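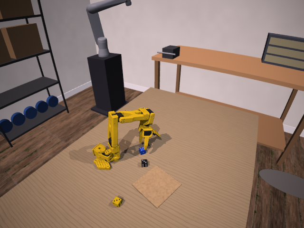 Grafik: Flarnident

Ein Hardware-Wallet ist ein Gerät, das man kauft, damit man es möglichst selten benutzt. Insofern macht das Fudar alles richtig, denn nach dem ersten Abend hatte ich zwei Wochen lang keine Lust mehr darauf.

Ausgepackt ist es schnell: Gerät, Kabel, zwei Kärtchen für die Wiederherstellungswörter und ein Aufkleber, der vermutlich jedem Einbrecher mitteilen soll, wo sich die Suche lohnt. Bedient wird mit 2 Tasten. Wer damit eine PIN und anschließend 24 Wörter bestätigt hat, weiß wieder, wie man früher auf dem Handy Umlaute getippt hat.

Die Software nennt sich Arkdale und läuft am Rechner ordentlich. Guthaben werden sauber angezeigt, die Gebühren vor dem Absenden klar ausgewiesen, und die Empfängeradresse erscheint noch einmal vollständig auf dem Gerät – in einer Schriftgröße, die mein Optiker begrüßen dürfte. Die mobile App dagegen verlor im Juli mit schöner Regelmäßigkeit die Verbindung. Beim vierten Versuch klappte es meistens. Ein Update hat das inzwischen gebessert, dafür fragt die App jetzt bei jedem Start, ob ich sie bewerten möchte.

Gut gelöst ist die Wiederherstellung. Ich habe das Gerät absichtlich gelöscht und alles von der Karte neu eingespielt, das dauerte 10 Minuten und einen trockenen Mund. Alles wieder da, inklusive der Coins, die ich lieber vergessen hätte.

71 Euro kostet das Fudar. Das etwas ältere Panasiuk ist teurer, hat aber einen Touchscreen und ein Gehäuse, das beim Drücken nicht knarzt. Wer nur alle paar Monate etwas verschiebt, kann sich den Aufpreis sparen. Wer täglich handelt, sollte zum Panasiuk greifen oder einmal an die frische Luft gehen.

Wertung: 4 von 5 Punkten am Rechner, am Handy einer weniger. Das Kabel ist übrigens zu kurz.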